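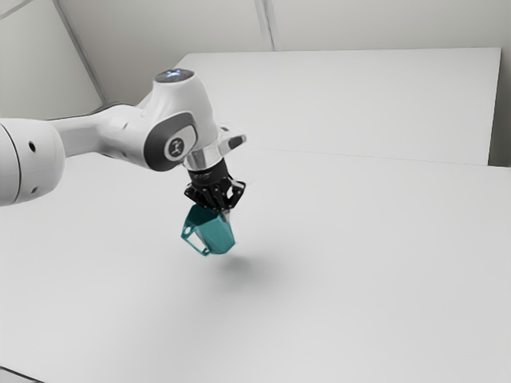 # Chapter 7: Glazes and the Fired Surface

**Terms in this chapter:** flux, glass former, stabilizer, fit, crazing, shivering, maturing range

A glaze is a thin layer of glass melted onto a clay body. It seals the surface, makes it easier to clean, and in many wares adds strength. The same layer can also weaken the piece if it shrinks at a different rate from the clay beneath it. Most of this chapter deals with that second point, which is called glaze fit.

Chapter 6 treated the clay body alone, up to the end of the bisque firing. The reader should be able to define porosity and thermal expansion before going on.

## 7.1 What a glaze is made of

Every glaze contains a glass former, almost always silica. Pure silica melts at a temperature far above the range of a common kiln, so a flux is added to bring the melting point down. Sodium, potassium, calcium, and boron compounds are the usual fluxes. A third part, alumina, stiffens the melt and keeps it from running off a vertical wall.

The balance among these parts sets the maturing range, the span of temperatures over which the glaze melts fully but stays in place. A narrow range calls for close control of the kiln. A wide range is more forgiving – studio potters tend to prefer it – but may limit the choice of color. 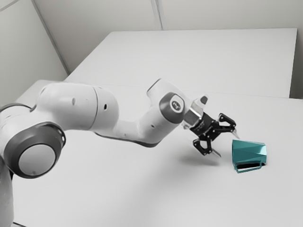

Color comes from small additions of metal oxides. Copper gives greens and blue-greens in an oxidizing kiln and can give red when oxygen is held back. Cobalt gives a strong blue at very low levels. Iron covers a broad span from pale yellow to near black, depending on the amount used and the base glaze.

## 7.2 Fit

On cooling, both clay and glaze contract. If the glaze contracts more than the clay, it is placed in tension and may split into a network of fine cracks. This fault is crazing. If the glaze contracts less, it is placed in compression. Mild compression is desirable. Severe compression forces flakes of glaze off rims and handles, a fault known as shivering. 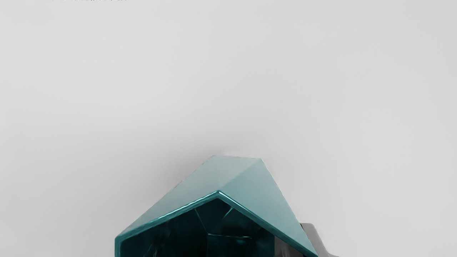
Crazing may be delayed. Kubiak and Baran stored 400 glazed tiles in a damp room and inspected them at fixed intervals; 70 showed crazing that had been absent when the kiln was opened. They assigned the change to moisture expansion in the porous body, which stretches the glaze above it. A body fired to low porosity takes up less water and is less prone to the fault.

Section 7.3 sets out the standard tests for fit, beginning with the ring test. Worked problems on expansion follow in Section 7.4.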